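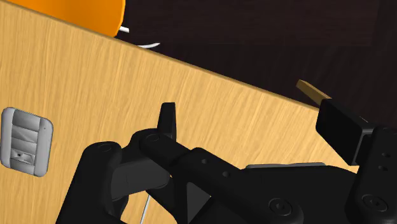 Progress report to the Ccori fund: review of the Hollero kitchen package

Period covered: November to the date below

We were asked to find out whether Hollero, the simulated kitchen package sold by Wivell, would let Brukthorpe cut back the hours we spend on real table-clearing tests. The short answer at this stage is that we can't recommend the full license. We can see a case for the smaller one, with conditions. The reasons follow, along with what we have done with the grant and what is left.

What we bought

The trial license covers one kitchen, one arm model, a set of household objects and a tool that shuffles them into new table layouts. Wivell's sales sheet promises 1000 layouts "ready for training and evaluation." We asked for 100 of them to start with, and we got 101. The extra one was a copy of the first under a different file name. It is a small thing, but our own scripts caught it and Wivell's had not, and it made us look harder at the rest.

Setup took longer than the sales sheet suggests. The installer assumed a graphics driver newer than the one on our test machine, and the error message pointed at the wrong part of the system. Wivell's support desk answered politely and usually by the next morning. Their first answer was usually a link to the manual we had already read.

What the layouts look like

Variety was the main selling point, so we spent the most time there. The objects do change places, and the mix is wider than in the free packages we used before. The background does not change at all in the trial version. Every run has the same tiled walls and the same floor. A policy trained on this could easily learn the room along with the task, and we have no way of telling the two apart until Wivell releases the second room, which has been "coming soon" since we signed.
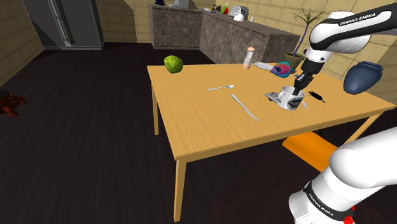 Brukthorpe Robotics Evaluation Group | May 30, 2025

The layout with the mug resting on a flat gray object is a fair sample of what the shuffling tool gives us. We like that it produces clutter. Cutlery lies at odd angles, a fork leans beside the mug, and there is a cabbage on the same table as a pepper mill. Real tables are messy and most packages are too tidy. What worries us is that the tool keeps no record of which objects are touching or stacked. If a mug sits on top of something else, the log lists both items on the table and leaves it there. Anyone sorting results by difficulty would have to go back through the views by hand, which is the work we were hoping to pay our way out of.

The gripper views

Wivell supplies a wide view and a close one near the gripper. We had expected the close view to be the more useful of the two for judging grasps. In practice the black gripper parts take up much of it, and in some layouts they cover part of the object we care about. A real camera mounted close to a gripper can have the same trouble, so we don't count this as a fault in the package. It does mean that the phrase "full grasp visibility" in the sales sheet should come out. We have told Wivell so and have had no reply on that point.

Contact and grasping

This is where we are least convinced. The success check in Hollero asks whether the object has risen above a set height. It does not ask how it got there. We saw runs marked as successes in which a mug was hooked by its rim and hung at a slant that would have emptied it. We also saw thin cutlery sink slightly into the tabletop before being lifted. Wivell says the height check can be replaced by one of our own, and this is true. We have written one. We would rather have spent those hours on the comparison described next, and we think a customer paying the full price should not have to write it.

Comparison with the real table

We don't have a result to report yet. The plan was to run the same policy in Hollero and on our bench and see whether the ranking of the easy and hard layouts came out the same. The delay with the installer and the rewritten success check pushed this back. Until it is done, every claim that Hollero saves bench time is Wivell's claim and should be read that way.

Spending

The trial license and the one graphics card are the only purchases so far. Staff hours are over plan, nearly all of it on setup and on the success check. We are not asking for more money in this period.

Next steps

We will finish the bench comparison first. We have asked Wivell for contact data in the logs, a date for the second room, and a corrected set of layouts without the duplicate. If the contact data does not arrive before the trial license ends, our advice will be to let it lapse and go back to the free package, which is plainer but does what its manual says.

We would also ask the fund to hold off on sharing the sales sheet with other grantees for now. Several of its statements could not be matched to anything we ran.

Contact: Brukthorpe Robotics Evaluation Group, reports desk | © 2025 Brukthorpe | Back to top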